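Fornska Burger Bench
Assembly task set for manipulation research

Product page, updated Wednesday, July 8, 2026

The Fornska Burger Bench is a table-top task for groups who study how a robot learns to stack soft-looking, uneven parts in a given order. It comes from the Macaraeg method, where the order is told to the robot in plain words and changes from one trial to the next.
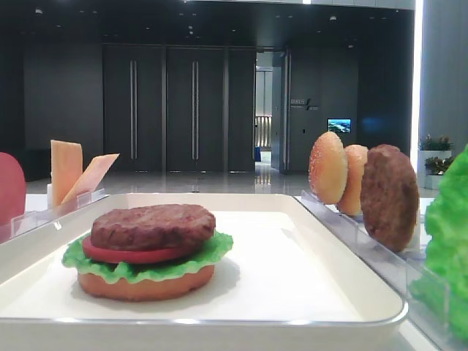
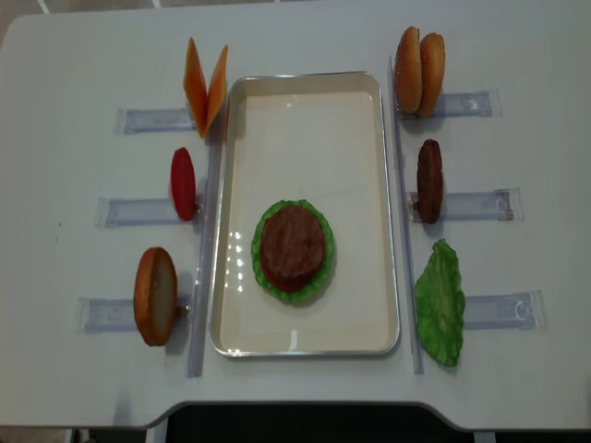 The Macaraeg method gives a score for each layer, so a burger that is half done still gives useful data. Jericho Espiritu, who wrote the scoring rules, wanted that every layer can be judged from one side view and one top view. With lettuce directly under a patty, as in the second picture, the top view is enough to check centering — the green edge should show all around. When a bun and a tomato slice are also in the stack, like in the first picture, we score the order from the side.

Result so far: in our test at Broltwood, the policy trained on 3,980 trials placed 964 layers in correct order before the first order mistake. Centering is weaker. More than 33 percent of the layer errors were in centering, mostly for lettuce. Divina Cabrera is preparing the full table.

In the package:
Food replicas: bun halves, patties, lettuce, tomato, cheese
Clear holders for upright parts
Tray
Scoring sheets, 2 sets

Not included: table, cameras, robot arm.

The Skurau software reads the scoring sheets directly. Older versions need the converter, please ask for it when you order.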